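Keep the Small Repair Shops Open

When I moved to Trovetholm, I did not know the word for "zipper." I went into a shop on the corner, put my jacket on the counter and pulled the broken part up and down. The man, Anderson Bezerra, nodded and wrote a price on a piece of paper. On Thursday the jacket was ready. I still wear it.

That shop closed in August. The rent went up, and the owner of the building wanted a tenant who would sign for ten years. Now, if a zipper breaks in our neighborhood, one takes a bus to the other side of the river, or one buys a new jacket. I think most people buy the jacket.
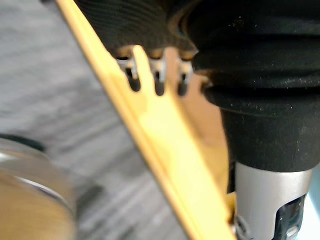 My opinion is simple, and I will try to say it clearly. A city should protect its repair shops in the same way it protects its libraries and its parks. I do not mean that every shop must live forever. I mean that the city owns many ground floors, and it can choose who gets them and for how much.

The usual answer is that repair is no longer worth the money. A new kettle is cheap, and an hour of work is expensive. I accept this for some kettles. But the price in the store does not include the truck that takes the old one away, and it does not include the place where it is buried. We all pay for those things later, in a bill where the word "kettle" does not appear.

There is also the matter of knowledge. My neighbor Wagner Caldeira is 57 and learned to fix sewing machines from his uncle. He has a machine from 1851 that still makes a straight seam, and he also repairs newer ones from the year 2000, which he likes much less. He would gladly teach a young person. For this he needs a room with a door on the street, where a customer can walk in with a problem. A lesson on a screen can help, but it will not bring you a machine that makes a strange noise. 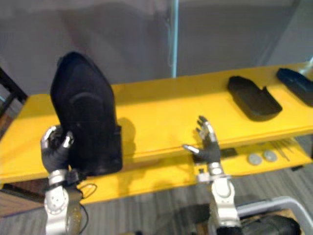 Some people at the last public meeting said that the market should decide. I respect this opinion, but the market on our street has had some help already. The parking garage got its land for a low price, and the hotel got a new sidewalk. I did not hear anybody complain then that the city was choosing.

What I ask for is small. Of the 51 ground-floor rooms that the city rents out, let it keep four for people who fix things: shoes, clothes, bicycles, lamps. Let the rent follow what such work can earn. Look at the result after three years and change the plan if the rooms stand empty.

Mr. Bezerra now works from his kitchen, for old customers only. I brought him a bag last week. He asked me if I knew of any room for rent, and I had to say that I did not.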